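2025-09-05 — dye bench, second madder batch

Picking this up where I left off in April, when the Killico wool came out that sad salmon color and I swore I'd write things down properly next time. So I'm writing things down properly.

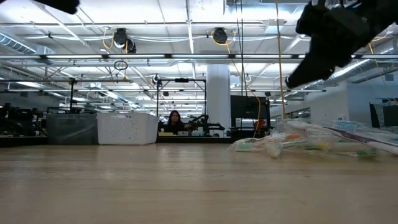

The new skeins are from Tarkico and they feel a good deal greasier than the last lot, so I gave them a long soak in warm water with a squirt of dish soap, then another one, and I still wasn't quite happy with the rinse water. Total dry weight was 154 grams over 3 skeins. I mordanted with alum at 10 percent and left them in the pot overnight with the lid on (the big enamel pot, the one with the chipped handle — please don't use it for indigo, it takes me forever to get it clean).

Madder is the Lobo root, chopped, from the paper sack on the lower shelf. I kept the heat very low this time and stood over it like a worried parent, stirring every so often and trying not to crowd the wool. My feeling is that I boiled the April batch without meaning to and that's where the browns crept in. The first skein is a lovely brick red, really warm, and I'm so pleased with it! The second is a shade lighter. The third went into the leftover bath and came out a soft peach that I didn't plan but would happily knit with.

Still to do:

- rinse the third skein again, it's bleeding a little
- cut a snip of each for the sample card
- try the Lasent chalk in the next bath — our tap water is pretty soft and I suspect the red could go deeper
- order more alum, the jar is nearly down to the bottom

If you're in before me, the skeins on the rack can be turned but please leave them out of the sun.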